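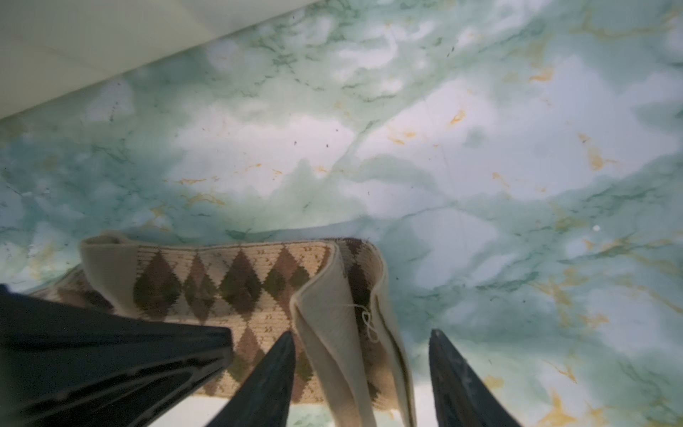
Kaisu Kemppainen wrote:

> The argyle ones should be folded, please, not rolled. Rolling stretches
> the rim and then they won't sit flat in the box. I redid a whole
> row of mine on Wednesday and my thumbs still hurt. Also, do we weave in
> ends before folding or after? The Delard pattern sheet says after, which
> makes no sense to me. You can't get at the end once it's folded.

Kaisu, all, quick one before I have to run for the bus.

Agree on folding. Ends BEFORE folding, ignore the sheet. I think whoever typed it up swapped two lines. Ilham has the old copy and it says before.

I had one of the beige argyles out on the green marbled top tonight, diamonds in brown and olive, cream edge. Nice knitting whoever did it. But the cream edge curls. Mine all do that too, it's the plain stitch, it wants to roll. A damp cloth over it and leave overnight, don't iron!! Puspita ironed two of hers last year and they came out like cardboard.

Wipe the table first. Crumbs get into the ribbing and you will be picking at them for ever. And please use a table with some light on it, you can't see a dropped stitch in the brown otherwise, I've tried.

Folding, the way I do it, steps so nobody has to ask again:

1. Lay it flat, diamonds up, pull the ribbing straight with your palms. Don't tug the edge.

2. Fold in half the long way, then over again. You want a rough rectangle, doesnt have to be perfect. Tuck the cream border in if it will stay.

3. Look at both ends for loose thread before it goes anywhere near the box. There's a thin cream one trailing out of the right end on this one, easy to miss on a pale table. Don't snip it short, thread it back in with the blunt needle.
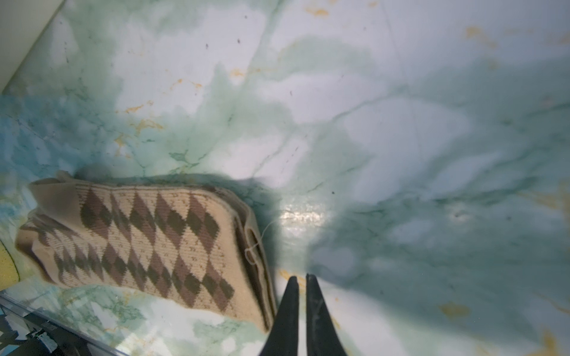
4. Box, folded edge up, 10 to a layer. Tissue between layers. The Intarasuk tissue, the white stuff sheds.

5. Write your initials on the lid so Kartini knows who to chase.

Box for Drernurport closes Wednesday, 2 boxes if we get that far. Haf is driving. If you have singles with no mate send them anyway, she'll match them up ther.

Still need: blunt needles, more tissue, somebody's spare lid (mine split).

Bus. Bye

Ilham, can you bring the old sheet so I can copy it?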